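Chore Demonstrators and Task Reviewers – Part-Time, Paid
Cerketer, Wernholm office

Cerketer is hiring people to do ordinary chores with hand-held grippers while the movements are recorded. The recordings are used to teach machines to do the same chores. We are also looking for reviewers, who watch the recordings and mark what went well and what didn't. Both jobs are part-time and neither one calls for a technical background.

Where things stand

People who apply often ask whether a machine can already clean a kitchen or restock a shelf. The short answer is that it depends on the kitchen and the shelf. In our last round of tests we used a list of 63 chores taken from homes and small stores. The machines did well on a few that hardly change from one time to the next, such as moving a box from one marked spot to another. They did badly on anything that bends, sticks, slides or needs steady pressure. Folding a fitted sheet is still out of reach. So is wiping down a large upright surface from corner to corner without leaving streaks or pushing the thing over.

Most of the trouble is in small adjustments. A person at a whiteboard leans in a little harder on an old marker line and eases off near the rim, and does it without thinking. A machine has to have seen that many times, done by different people at different heights and speeds. We want around 300 good recordings of each chore before we train on it, and we are short on nearly all of them.

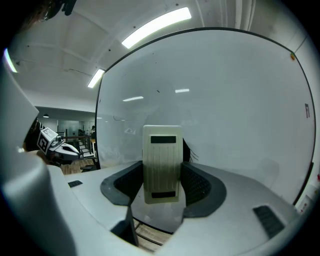 Demonstrators work on their feet. A session lasts 2 hours including a break, and you will repeat one chore for most of it, with the objects and starting points changed between tries. You hold a gripper in each hand and use them in place of your fingers. It feels clumsy at first. Most people settle into it by the end of their first session, and we don't use the practice recordings.

What demonstrators do

Carry out chores as listed on the task sheet. This month's sheets cover whiteboards and other upright surfaces, table clearing, moving chairs, and sorting small items into bins.
Work at a normal pace. Fast recordings are less useful to us than even ones.
Say out loud when a try has gone wrong, then start over. A dropped object is fine – tell us and the try gets marked.
Reset the work area between tries.
Fill in a short form at the end of each session.

What reviewers do

Reviewers sit at a desk and go through recordings in order. For each one you mark where the chore starts and ends, whether it was finished, and any slip along the way. You will also look at machine attempts at the same chores and score them against the human ones. The scoring guide is 12 pages long and we go over it with you on the first day. Some of the work is a matter of judgment. Two people can disagree on whether a table counts as cleared, and when that happens we want both answers written down.

Who we are looking for

We need a wide range of people. Tall and short, left-handed and right-handed, young adults and retirees. If everyone who records a chore does it the same way, the machine learns one way only and fails when the table is lower than usual.

You should be 18 or older, able to stand and move about for most of a session, and able to hold a light tool in each hand at chest height. Reviewers need good eyesight (glasses are fine) and patience with repeated material. Experience in cleaning, stocking, hotel work or home care is welcome. People who have done these jobs for pay tend to notice things that we miss, and the task sheets for table clearing were rewritten last winter after comments from two former hotel cleaners.

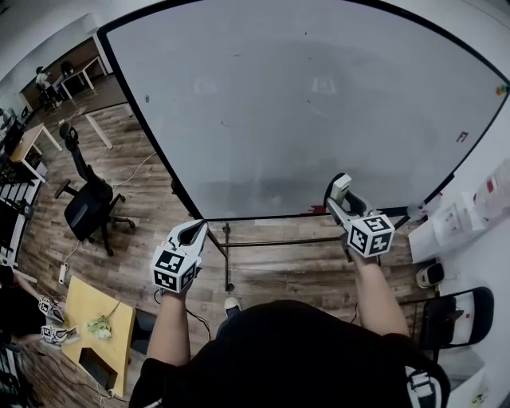
Hours and pay

Demonstrators can book up to four sessions a week, weekday afternoons or Saturday mornings. Reviewers work set shifts on weekdays. Pay is by the hour for both jobs, training included, and the rate is given in the reply to your application. Sessions canceled by us on the same day are paid in full.

Wear closed shoes and sleeves that can be pushed up. Long hair should be tied back – it gets in the way of the gripper cameras. Leave rings and bracelets at home or in a locker.

Recordings and privacy

The recordings show hands, arms and the room, and sometimes faces and voices. You will get a consent form before the first session. Recordings are shared with our two test partners, Baumgart and Tutov, who run the machine trials, and with no one else. You can ask for your recordings to be taken out at any point before training on that chore begins.

How to apply

Use the form on our jobs page and pick Demonstrator, Reviewer or Either. Tell us your usual free hours, which hand you write with, and any chore you have done for a living. A résumé is optional. We invite people in for a paid trial session, and you will hear back within a week of it.

Applications stay open through December. The next group starts as soon as there are enough people for the Saturday sessions, which are the hardest to fill.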